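Gisura Boards > Television > Competition and Reality

Topic: Brodemura season 4, is the new voting fair?

conico_fan
23 August 2020
Hello all. I finished episode 15 last night and I want to ask what you think about the new voting. Before, the judges decided who goes home. Now the public vote is half of the result. For me this is a mistake. Ok-hee Hyun had the best scores from the judges three weeks in a row and she still landed in the bottom two.

teapot32
I don't agree. The judges had the same favorites every season and we all knew the final by the middle. At least now there is some tension. Also, Ok-hee was not so good in the team round, she spoke over everyone.

conico_fan
She spoke over everyone because the team had no plan! Please watch again from the moment when they receive the task. Nam was standing and waiting for instructions.

namfan_lena
Nam was not waiting, he was reading the rules. He is a quiet person, and the editing makes it look like he does nothing. I voted for him and I will vote again.

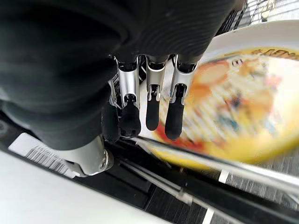
Black fingertips, silver metal link

teapot32
Does anyone know how many votes there were? In the show they only give percentages.

marekwrites
On the Conico channel page they wrote 2,348 votes for the bottom two. This is a very small number for a national show. If one family with many phones votes, it can change the result.

namfan_lena
Are you sure that is for the whole evening? I understood that it was only the votes in the app, and the text messages are counted separately.

marekwrites
You are right, I read it again and it says "app votes." Sorry for my mistake. Still, I would like to see the full number.

conico_fan
This is exactly my problem with it. When the judges decide, they have to explain it on camera and I can be angry with them. With a percentage I can't be angry with anybody.

teapot32
You seem to manage it very well :)

conico_fan
Okay, that is fair. But my opinion is the same. Does somebody know if the final is live or recorded?

namfan_lena
Live, in September. I have not seen the exact day yet.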